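Rustus Stackable Storage Bins

4 min read

The Rustus series is a line of open-top storage bins for stockrooms, school supply rooms, parish halls, clinics and light workshops. The bins are intended for institutions that keep a large number of small and medium items on fixed shelving and need those items to be found quickly by staff who did not put them away. The series is made by Etell and is supplied to institutional purchasers through Lumenta, which also handles replacement parts and returns.

Sizes and capacity

Rustus bins are offered in two footprints, referred to in the order form as Half and Full. Two Half bins occupy the same shelf space as one Full bin, and the two footprints may be mixed on a single shelf without leaving a gap. Both are available in a shallow and a deep version. The shallow version is suited to stationery, fasteners, dressings and similar goods. The deep version is the usual choice for cleaning supplies, textiles and boxed items.

The Full deep bin is rated for loads of up to 50 pounds when placed on a level shelf that supports the whole base. The rating does not apply to bins that overhang the shelf edge or rest on open wire racking without a liner board. Purchasers with wire racking should order the Prinon liner board, which is cut to the Full footprint and can be scored and snapped by hand to fit the Half.

Stacking

Bins of the same footprint may be stacked when empty or when filled to below the rim. A raised lip on the upper edge locates the base of the bin above. Etell advises a maximum of four filled bins in a stack on the floor and two on a shelf. Half bins may be stacked side by side on a Full bin, but a Full bin should not be placed across two Half bins unless both are of the same depth and both are filled to a similar weight.

Labeling

Each bin has a label holder on the front face. The holder accepts standard index card stock cut to size, and a sheet of pre-cut cards is packed with every carton. Many purchasers prefer to print their own. A template is supplied with the order confirmation and includes fields for item name, reorder level and shelf location.

It is recommended that the shelf location be repeated on the shelf itself. Bins are frequently removed for counting or cleaning, and a bin without a marked place tends to be returned to the nearest open space — often on a different bay. Institutions that change their layout during the year may wish to use pencil for this field and ink for the others.

Planning a stockroom

A standard bay of 18 Full bins is a practical starting point for a single department. Items used daily should be placed between knee and shoulder height. Heavy goods belong on the lowest shelf, and seasonal goods may be kept on the top shelf if a step stool is stored in the same room. Purchasers converting from cardboard boxes should expect to need fewer bins than boxes, as partly filled boxes are usually combined during the move.

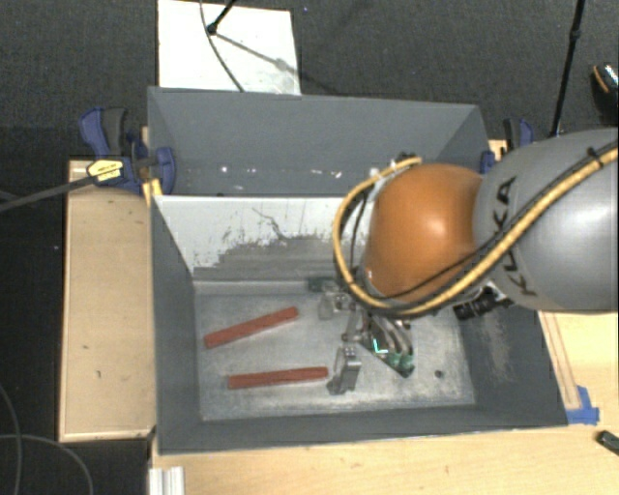
Lumenta offers a planning sheet on which the width, height and depth of existing shelving can be entered. The completed sheet is returned with a suggested mix of footprints and depths. There is no charge for this service, and no order is required.

Care and cleaning

Bins should be emptied and wiped with a damp cloth and mild soap, then dried before refilling. Abrasive pads should not be used, as they dull the surface and make adhesive residue harder to remove. Bins that have held oils or cleaning concentrates should be kept for that purpose and marked accordingly.

Ordering and delivery

Rustus bins are sold by the carton. Mixed cartons are available for the Half footprint only. Orders received by noon are normally entered the same day, and delivery to most addresses follows within 17 working days. Schools and public offices that close in December should state their receiving hours on the order form — cartons are not left at unattended entrances.

Unused bins may be returned in their original carton. Damaged bins should be reported to Lumenta before the carton is discarded, with the batch code printed on the outer label. Replacement label holders and Prinon liner boards may be ordered singly.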